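4. Checking the hands before a laundry run

Do give yourself a little time for this one, as a rushed hand check has a way of coming back to you later in the week. It wants doing every 200 cycles.

1. Bring the Benen to a standing rest and wait 20 seconds.
2. Wipe the white pads on both hands with a dry cloth.
3. Run the basket routine with three rolled garments.
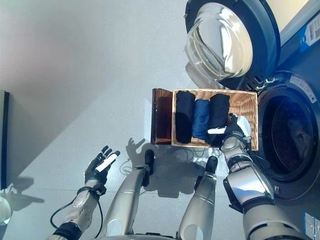 Words and picture: the Nuchit set-up desk, Zondov

The right hand should press the end of the dark navy roll as it lies beside the blue one, while the left stays open and well clear of the basket. If the roll springs back, lower the grip setting by 2 and try again.

Note: fold the basket lid right back before you start, so the fingers have a clear way in.

Caution: keep loose cables away from the feet. Press the stop button before you reach in, please, even for a stray sock!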